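Resance Puta
Kit de démonstration portable pour l'apprentissage par imitation

Référence : PUTA-2
Disponibilité : sur devis, livraison à partir de janvier

Puta est un ensemble de pinces tenues à la main, destiné aux laboratoires qui étudient la manipulation d'objets souples. L'opérateur exécute la tâche lui-même, sans téléopérer de bras, et les trajectoires enregistrées servent ensuite à entraîner une politique visuomotrice. Le linge est le cas d'usage le plus demandé : un tee-shirt froissé n'a pas de pose de départ bien définie, et les méthodes fondées sur un modèle géométrique s'y prêtent mal.

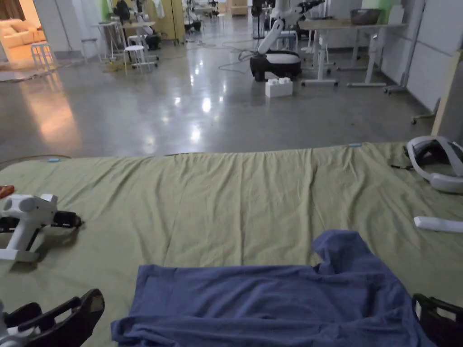 Le jeu de données Kennedy, fourni avec le kit, réunit 400 démonstrations de pliage. L'encodeur d'image produit un vecteur de dimension 1536 par vue. Les actions sont exprimées en déplacement relatif de la pince, ce qui permet de reprendre la même politique sur un autre bras après étalonnage de l'outil.

Dans l'étude interne dirigée par Brock Gagnon, l'ajout des démonstrations à deux mains a surtout amélioré la première saisie du tissu. Le retournement des manches reste le point faible de la méthode. Le protocole d'évaluation est joint à la documentation.

Caractéristiques
Pinces par kit : 2
Fréquence d'enregistrement : 30 Hz
Logiciel : Plindusance, licence par poste
Export : trajectoires et images synchronisées

Les doigts de rechange se commandent séparément. Pour une intégration sur un bras déjà installé, indiquer le modèle dans la demande de devis.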